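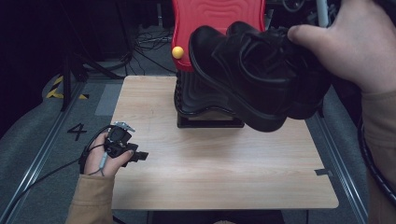 # Session 4: How a partnership between two universities gets made

Welcome back! Last time we looked at why universities want partners abroad. Today we get to the paperwork, and I promise it's more fun than it sounds (I could talk about credit tables all day).

Our running case is the link between Otville and Skiditz. Have the reading pack open at the first agreement, because we'll keep going back to it.

## The general agreement

Most links begin with a short memorandum. It says both sides would like to work together, names the subjects, and gives an end date. It rarely promises money. Otville and Skiditz fitted theirs on 2 pages, and one of those is mostly signatures!

Look at clause three, on "exchange of staff and students". It's lovely and vague. Who pays the fares? Who finds the rooms? All of that is left for later.

## The exchange agreement

Now the real detail turns up:

- how many students go each way, and for how long
- which fees are dropped and which are still charged
- who arranges insurance
- what happens when the numbers don't balance

The last point causes more emails than all the others put together. In the first round Skiditz sent 19 students and Otville sent far fewer, so the two offices agreed to even things up over the life of the agreement. Do read the side letter, it's a small gem of polite bargaining.

## Credits and marks

A full term at Skiditz is marked out of 100, but a pass there sits lower than at Otville. You can't just copy the number across. The pack has the conversion table they settled on, and we'll try it out with three transcripts in class. Bring a pencil!

## Short visits

Staff visits come under a separate fund, the Botha scheme. Applications close in April. A good one names the classes to be taught and the person hosting, and says what the host department gets out of it.

## For next week

Read the Mikeo report up to the end of chapter two, then write about 234 words on this: should a student who fails a module abroad be allowed to retake it at home? Pick a side and argue it properly. Upload by noon on Sunday.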